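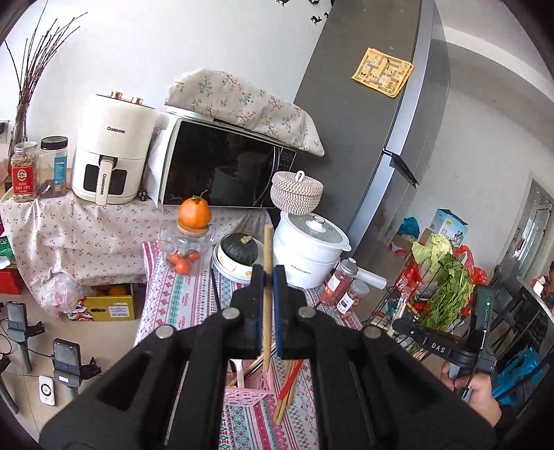 On March 28, 2021, a list member wrote:

> I've been reading here for a long time without posting, so hello. My
> husband and I have started sleeping in separate rooms. It began as a
> snoring thing in December and we never went back. We both sleep like
> babies now and we get along better at breakfast than we have in years.
> The trouble is that I can't stop feeling like it's the start of something
> bad. My sister found out and went very quiet on the phone. And I'll be
> frank, the other side of things has dropped off. When we shared a bed it
> just sort of happened. Now somebody has to knock on a door, and neither
> of us is much of a knocker. Has anybody done this and stayed close? Did
> you go back? Please don't tell me to buy nose strips, we have a drawer
> full of nose strips.

Hello and welcome! I laughed at the drawer, we had one of those too. (Ours also had the chin strap in it, the one that makes a grown man look like he has a toothache in an old cartoon.)

We've had separate rooms for more than five years now, so I'm going to go on a bit, and you can skip whatever doesn't fit.

First off, the sister. I got the quiet phone treatment from my mother-in-law, who came to stay when we still lived in Cescombe and saw his reading glasses on the wrong nightstand. She didn't say a word the whole visit, and then she mailed us a book on saving your marriage. Mailed it! We'd driven her to the station that morning. I was upset for weeks and started watching him over dinner, wondering if he was unhappy and I'd missed it. He was not unhappy. He was rested for the first time since his shift change and wanted to talk about redoing the gutters.

What helped me was finally saying it out loud to people before they could find it out. "We sleep in different rooms, he snores and I kick." You would not believe how many of them lean in and say "us too." Two couples on our old street in Cescombe were doing it and we'd had no idea, and one of those couples was the pair everybody held up as the lovebirds of the block.

Somebody posted that Rathore questionnaire here a while back, the one where 3,633 couples were asked about their sleeping arrangements. I don't put a lot of weight on those things (who fills them in? people who are awake, I guess), but I remember the part where they could write in comments, and I read far too many of them one night when I should have been asleep in my own lovely quiet room. There was a lot of what you're describing. Sleep got better, tempers got better, and the bedroom stuff went one way or the other depending on whether they'd talked about it. I can't swear I'm remembering that last bit fairly, so look it up in the archive before you quote me.

Now the knocking. Oh, I know the knocking. We went a good long stretch where neither of us did it. I'd lie there thinking, well, he's probably tired, and he'd be on the other side of the wall thinking I was probably tired. When you share a bed you get all that information for free. You can feel if the other person is awake, you bump feet, somebody sighs. Take the bed away and you have to use words, and we were rusty at words.

Things we tried, in no special order:

We made an evening of it once a week, on the calendar. I hated this. I felt like I had a dentist appointment. He liked it fine, which made me hate it more. Some people swear by it, so try it, but if you feel your shoulders going up around your ears when the day comes, drop it and don't feel guilty.

We went away for a weekend to Saklow, to the inn by the ferry, thinking a shared bed and a nice view would fix us right up. He snored, I kicked, and I ended up in the bathtub with a spare quilt. The dinner was good, though, and we had the best talk in ages on the drive back — we were stuck behind a hay truck on Route 501 forever with nothing else to do. I asked him straight out if he missed me. He said yes, and that he thought I'd been relieved to have the bed to myself and didn't want to intrude. Intrude! All that time. I was relieved to have the bed to myself from midnight on. Before midnight was another matter and I'd never told him so.

So what stuck was pretty simple. We start the night together. He comes in to my room, or I go to his (mine has the better lamp), and we lie around and talk or read or look at stupid things on his phone, and sometimes it turns into more and quite often it doesn't. Then whoever's visiting goes home when they get sleepy. There's no knocking, you see, as you're already in. The not-turning-into-more nights matter just as much, I think. If the only reason for coming in is the one reason, then every visit is a question and somebody has to answer it, and you both start to dread the question. I wish I'd worked that out sooner.

Mornings too, by the way. I'd never been a morning person in that department, but it's amazing what a full night's sleep does. He brings the coffee in. I'll leave it there, some of you know me in real life.

One thing I'd be careful about, and I say it kindly. You wrote that it dropped off, and you sound a bit sad about it, but you didn't say whether he knows you're sad. I'd tell him. Not at bedtime, and not in either bedroom. We do our serious talks in the car or walking the dog, where you don't have to look right at each other. And I'd say the nice part first, that you love how well you're both sleeping and you aren't asking to go back. Mine heard "I miss you" as "you've been banished and it's your fault for snoring," and we lost a perfectly good afternoon to that.

You asked if anybody went back. We did, for a while, when we moved up here to Jiltum and only had the one bedroom ready. It was sweet for a few days! Then it was terrible and we were snapping at each other over paint. We cleared the boxes out of the small room in a hurry. I didn't feel like we'd failed at anything, we just both wanted to be nice people again by breakfast.

Also, please do get the snoring looked at if he hasn't had that done. I know, I know, you said no nose strips, and I'm not talking about nose strips. Mine put it off forever because I wasn't there to hear him anymore, so nobody was complaining. If he's worn out in the daytime, or you ever hear him stop and gasp, call the doctor. Separate rooms can hide that kind of thing.

As for your sister, maybe she's just worried about you, or maybe she's measuring up her own spare room. Mine came around. She has the blue one at the end of the hall now and her husband got the dog.

Write back and say how the talk goes, if you have it. And if anyone else on here has found a way to make the calendar thing work without feeling like a dental patient, I'd really like to hear it, he still brings it up.

Hugs from Jiltum (the kicker)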